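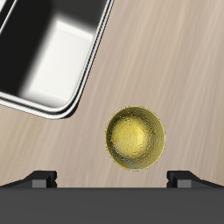
Re: [congregational-history] Old mission society minute books – worth the trouble?
Oct 18, 2019

Hi all,

I've been meaning to answer this one for days, and I kept putting it off until I'd finished the second of our two surviving minute books. Finished it last night, so now you get the long version (sorry!). I'm quoting the original post because it has slipped pretty far down the archive.

> We've inherited a box of records from the women's mission
> society at our church, which merged with another congregation
> and then more or less faded away. Most of it is dues and
> lunches. A couple of people here think it should be typed up
> for the anniversary, and a couple of others think it's of no
> interest to anybody and would rather put the effort into the
> building history.
>
> Has anyone on the list worked through a set like this? Did you
> find anything besides who brought the rolls? And how did you
> deal with the parts that are, let's say, not how we would talk
> about other people's religion today?

Yes, I have, and yes, I did, and the last question is the one I've gone back and forth on the most.

First the rolls. There are a lot of rolls. Our society met in the church parlor on Vestent Street and the secretary wrote down every single thing that was eaten, and I very nearly gave up after the first twenty pages. What kept me going was the money. They were raising it for a school at a mission station called Taltell, and the accounts are entered right after the refreshments, in the same handwriting and the same cheerful tone. Over the years covered by the first book they sent $2,136, which I only know because I sat down with a pencil and added it up for our anniversary booklet. That was a serious amount for women who were mostly raising it from quilts and suppers. The trustees fixed the church roof in that same stretch for $900 and it gets a brass plate in the vestibule. The society doesn't have a plate.

So for the people at your church who'd rather do the building history – you may find the two run together more than they expect. In our case the society lent the trustees money twice, and the trustees' own book only mentions it once.

Now the harder part. About midway through the second book the letters from Taltell start to change. The early ones are what you'd expect, all thanks and weather and how many children are in the school. Then comes one where the missionary's wife says the parents have started keeping the older girls home, and she puts it down to superstition, and the society votes to pray about it and to send more flannel. Four months later there's another letter, copied in full, where she writes that she has finally gone and asked the mothers. They told her the school let out too late for the girls to walk home safely, and that they'd been saying so to the teacher for a long time. They were also unhappy that the girls had been given new names. She sounds embarrassed. The society discussed it for what must have been most of an afternoon, because the secretary skips the food entirely, and then they voted to ask the mission board whether the hours could be changed. I don't know if the hours were changed. The board's answer isn't in our book, and I haven't found it anywhere else. I'd love to know.

I mention all this because my first plan was to quietly leave out the superstition letter. It's unpleasant to read, and there are families in our congregation descended from the women who sat there nodding at it. I typed up a version without it and then the second letter made no sense. You couldn't see that anybody had changed her mind about anything. So it went back in, with the wording as it stands, and a short note at the front saying the language is theirs and that we printed it whole. We had one complaint, from a man who thought the note was unnecessary, and one from a woman who thought it was too short. I left it alone.

I would say, don't write the note until you've finished the typing. Mine from the first month was a page and a half and very preachy and I'm glad it never got out of the drawer.

A few practical things, in no special order:

The secretary's handwriting gets easier. Give it a couple of evenings. Ours made her capital T and F exactly alike, so for a while I believed there was a place called Faltell.

Photograph the loose slips before you move them. Ours had receipts and a seed packet tucked between pages, and I shuffled a few before it dawned on me that they'd been put next to the meetings they belonged to.

Check whether the congregation you merged with had its own society. Ours did, over at Hemero Chapel, and their book had the other half of an argument about who was supposed to be paying for the teacher's passage. Both sides were sure they already had!

If your box has a scrapbook in it, look for clippings from denominational papers. The Martinelli collection at our county library has a run of them in folders, badly labeled, and I matched up two of our letters that had been printed there with the awkward sentences taken out. Comparing the printed version with the copied one was the most interesting evening of the whole project for me.

As for whether it's of interest to anybody, we ran off a small batch of the booklet and they went quickly, mostly to people who wanted to see their grandmother's name next to a casserole. Some of those same people have since stopped me at coffee hour to talk about the school.

One question back to the list while I'm at it. Has anyone had luck getting copies of correspondence from a mission board whose records went to a seminary that has since closed? I've written to the successor school and got a very kind reply saying the boxes are in storage and not listed. If you've been down that road I'd be grateful for any pointers, on or off list.

And to the original poster, if you want to see how we laid out the letters and the accounts, write me directly and I'll mail you a booklet. I still have a few under the stairs.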